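Workshop tips: setting up a two-arm tidying bench
Updated 2020-04-07

These notes come from the Tulta build at the Flillham shared workshop. They assume your arms are already bolted down and moving.

Practice objects
Start with things from the kitchen cupboard. Plates in a wire rack are good for this, as long as you mix the colors. White plates standing next to each other are hard to tell apart under overhead lights, so put a red or green one in the row when you are still tuning.
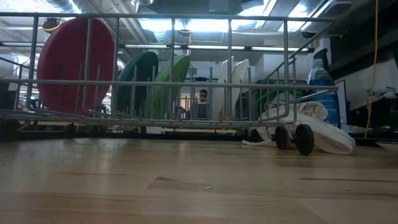
Space the plates before you try a full rack. Leave one slot open on each side of the plate you want, and close the gaps later. Keep a cloth on the bench for wiping fingerprints off the rims.

Cables
Leave slack at the wrist. Turn the joint by hand to both ends of its travel with the power off and watch the loop. If it pulls tight anywhere, add length — a cable tie will not fix it. We lost 2 connectors in June learning that.

Fingers
Check the bolts on anything clamped to a finger after every session. Beneš brackets work loose at over 3 hours of use.
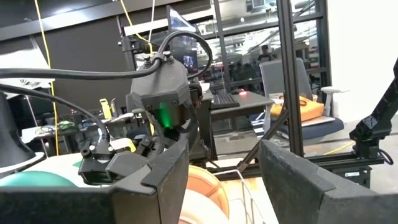
Balls need a slower close than plates. Set the fingers wide, come down over the middle, and stop as soon as both sides touch. Put the basket close by so the arm has a short trip.

Save your settings under a new name each time. Ours are in the Gromereo folder, and the last good one is 1,405.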